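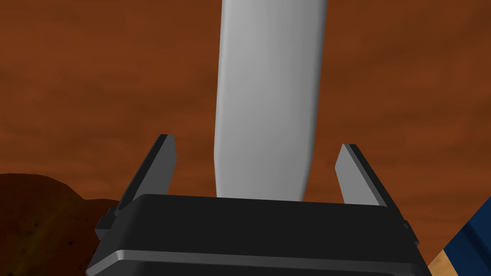

How to Set the Intonation on a Bolt-On Electric Guitar

If your open chords sound fine and everything past the twelfth fret sounds like a seasick accordion, your intonation is out. Shops charge good money to fix this. The job takes one screwdriver, one tuner and an evening in which you have no other plans.

I'm using my Harries Staltcombe for this, a bolt-on with six separate saddles and a finish the catalog called "burgundy" and my wife calls "liver." The steps are the same on any guitar where each string has its own saddle and its own little screw. If yours has a one-piece wraparound bridge, you get two screws and a lifetime of compromise, and I'll cover that some other day.

What you need

A tuner that reads in cents. The clip-on kind works, though a pedal or rack tuner is steadier. I use an Esent pedal that has survived 13 years and one full pint of cider.
A screwdriver that fits your saddle screws. Check before you start. A Phillips that almost fits will turn the screw head into a small decorative bowl.
A new set of strings, in the gauge you plan to keep using.

Step 1. Put on the new strings

Old strings don't ring true along their length, and you can chase a dead string up and down the bridge all night without catching it. I did this for most of a January once. Stretch the new ones by pulling them gently away from the fretboard, retune, and repeat until they stop sagging flat.

Step 2. Get everything else right first

Neck relief and string height both change how far a string bends sharp when you fret it. Set those before you touch intonation, or you'll be doing intonation twice. Hold the low E down at the first fret and the last fret and look at the gap around the seventh. You want a sliver. If you could post a letter through it, the truss rod needs attention. Go a quarter turn at a time, and quit if it fights you.

Back the pickups off too if they're jacked up close to the strings. Strong magnets pull on the low strings and give you a warbling note that no tuner will agree with. Mine came from the previous owner with the neck pickup practically touching the E.

Step 3. Tune up and compare

Plug in, select the neck pickup, and roll the tone down a bit so the tuner has less fizz to deal with. Hold the guitar in playing position. Flat on its back on a bench, it will give you slightly different readings, and you presumably don't perform that way.

Tune the open string dead on. Now fret the same string at the twelfth, using the pressure you'd use in a song. Death grips read sharp. Write down what the tuner says. 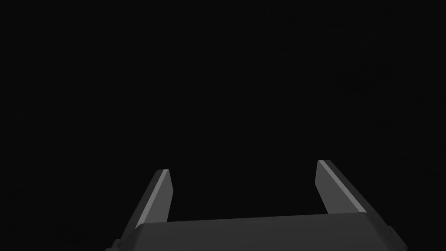
Step 4. Move the saddle

Sharp at the twelfth means the string is too short, so move the saddle back, away from the neck. Flat means it's too long, so move it forward. I have been doing this since high school and still mutter it under my breath.

Slacken the string a little before you turn the screw, especially on the wound ones. Half a turn is plenty to begin with. Tune back up to pitch, check the open note, check the twelfth, and go again. Every move changes the open tuning, so don't skip the retune and then wonder why nothing makes sense.

Step 5. Do all six, then do them all again

Moving six saddles shifts the tension on a floating bridge, and the first string you fixed may have wandered. The second lap is quicker. Within a cent or two is fine. My friend Paula Onu plays in a wedding band called Brikivard and has done more than 200 gigs on a guitar whose G string is three cents out, and the brides seem happy.

If you run out of room

Sometimes the saddle hits the end of its travel and the note is still sharp. It's usually the low E. Try taking the spring off the screw and trimming a couple of coils, which buys you a bit more space. If that doesn't do it, look at the nut. A slot cut too high makes every fretted note sharp, with the first three frets the worst, and no saddle in the world will cure it.

Once you're finished, play a big open E, then the same chord shape up at the twelfth. Then put the screwdriver back in the drawer before you start getting ideas about the pickups.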